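Jollent Plug-In Water Softener Cartridge

We stock this one because people keep asking for it. Please read the page before you order, as we get more of these back than anything else in the water treatment section.

The Jollent is a push-fit cartridge that goes on the cold feed under a basin or kitchen sink. The makers say it cuts limescale "at source". We would put it more modestly. On moderately hard water it slows the build-up on taps and plugholes. On very hard water we saw little difference, and we had one running at the Vumcombe shop all winter.

Claimed life is 300 days. Ours was past its best well before then, so treat that number as a hope. If you share a house and the tap is always on, halve it.

The box also promises softer skin and brighter laundry. A cartridge on one tap does nothing for your washing machine. As for skin, Benoît Picard on our trade counter used one at home and says he couldn't tell. 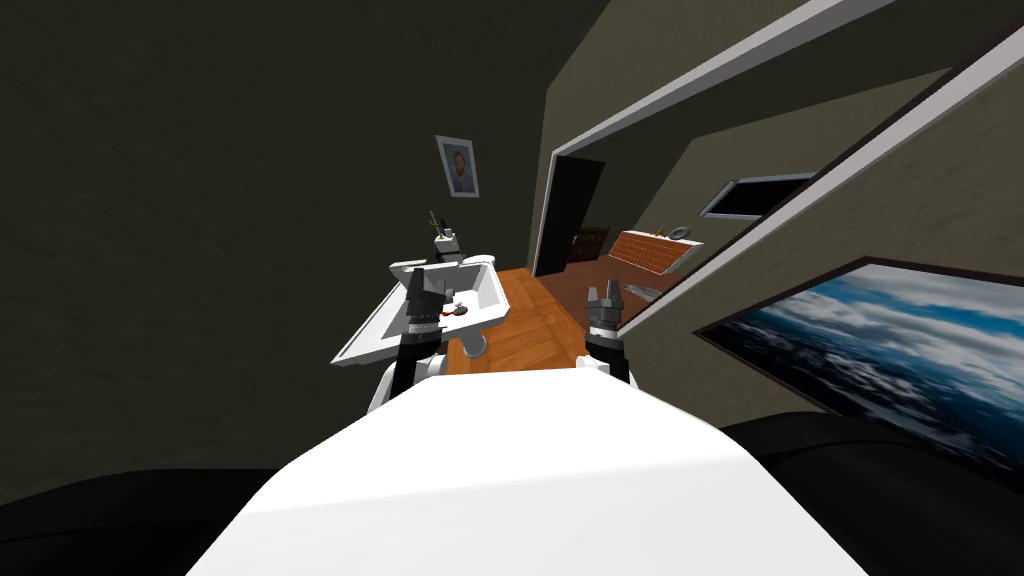 White sink, left of centre. Cartridge not shown.

Fitting is simple if you have room. You need 300 mm of clear height below the shut-off valve and a straight run of pipe. Turn the water off, cut, push on both ends, turn it back on and check for drips. Run the tap for 10 minutes before drinking from it. The leaflet says two, and the water still tasted of the packaging to us.

Not suitable for hot feeds, whatever you may have read in the reviews. Maximum 40 °C.

How it compares
The Foswood cartridge costs more and comes with a proper mounting bracket. The Rashti is cheaper, but the seals are poor and we have stopped selling it. If your kettle furs up within a week, save your money and ask us for a quote on a whole-house unit.

In the box: cartridge, two push-fit connectors, leaflet
Not in the box: pipe cutter, bracket, spare seals
Returns: unopened only. Once it has had water through it we can't take it back.
Replacement cartridges: ordered in, usually in stock again by September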